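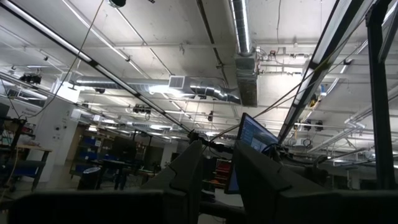 Ticket 298 — Play clock and down/distance out of step with console
Site: Hollach Field, football
Opened: 2020-03-08
Status: Resolved, monitoring
Equipment: Skornex console, Dauda wireless receivers, two end zone play clocks, main scoreboard

Reported problem
North play clock lags the console by up to 3 seconds after a reset from 25. South clock and main board are correct. Down and distance on the main board sometimes holds the previous play until the next whistle. First noticed in spring practice. Site says the fault did not show last August, but nobody was logging resets then.

Entry 1
Restarted console and both receivers. South clock normal. North clock normal for the first series, then lag returned. Swapped handheld play clock controllers, no change. Game clock not affected at any point.

Entry 2
Checked receiver addresses. North receiver was set to the same group as the practice field receiver, so both were answering the console poll. Moved practice field to its own group. Down and distance now updates on the first press. North lag still present but shorter.

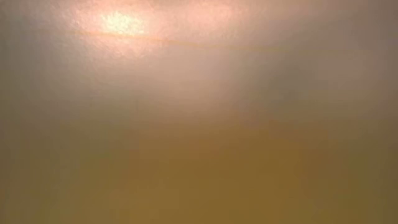 Bright spot at upper left, beige shading to olive-brown.

Entry 3
Looked at signal path. North receiver sits behind the new Funadberg sponsor panel on the goal line side. Antenna was mounted flat against the back of the panel. Signal log showed 60 missed packets in one simulated quarter with the console in the press box. With the console moved to the sideline table the count dropped to zero, and the lag went away with it.

Entry 4
Remounted the antenna on the clock post, clear of the panel, same cable. Reran the test from the press box: 2,000 packets sent, none missed. Resets to 40 and to 25 both show on the north clock at the same moment as the south, checked from midfield.

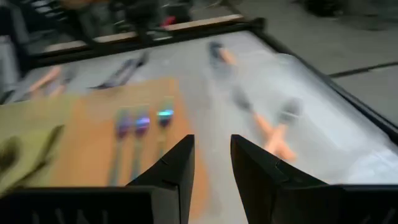 The site also asked whether the digit color on the north clock can be matched to the south one. The two clocks have different LED modules — red on the south, amber on the north — and the console has no control over either. Site wants to order snap-on filters and asked what shade amber comes out as in daylight. Nearest thing to hand is the cutting board lying on the pale gray tabletop: an orange-brown, and the lit digits are a good deal brighter and more yellow than that. A filter will darken them further. Recommend leaving the color alone until the modules are due for replacement.

Entry 5
Console firmware left at the current version. Update was offered but the release notes list changes to basketball and wrestling only.

Open items
Label the practice field receiver with its new group number.
Tape the spare cable at the base of the north post.
Run a full pregame check from the press box before the spring game, including overtime mode with the game clock off and play clocks running. Add results to this ticket.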